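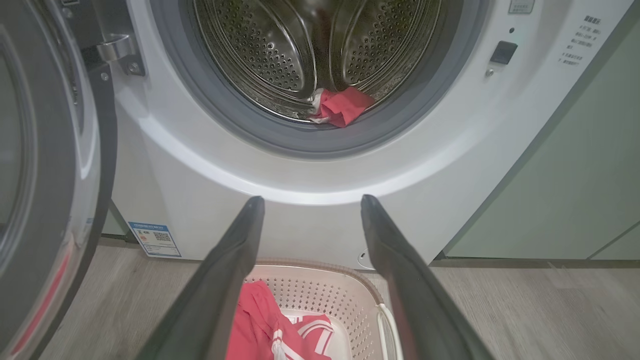 One blogger in our study told us that she had changed her theme four times in a single winter and still could not say which one her readers liked best, and we heard something close to that from a good many of the others. It is a feeling we know well from our own sites, and it is a large part of why we wanted to look at how people choose a theme and, just as much, at what makes them leave it again.

4.2 Theme switching among new bloggers

Of the 425 personal blogs we followed on the Ukside hosting service, 224 changed their theme at least once before publishing a fifteenth post. We had expected color and fonts to be behind most of these moves, and they did come up (people care a great deal about the shade of a header, bless them!), but the reason given most often was the front page. Writers wanted their newest post to show in full, and the theme they had picked would only show a short excerpt with a picture beside it.

Figure 1. An open washing machine, with a laundry basket on the floor.

Bloggers who started with Halelero, a one-column theme, stayed put longer than those who started with Bukotell, whose home page is built as a grid and asks for a picture with every post. We talked at length with 13 of the Bukotell group, and most of them said they had run out of pictures long before they ran out of things to write. Several had moved to Aquino by August, mainly for its plain archive page, and were still using it when we closed the survey.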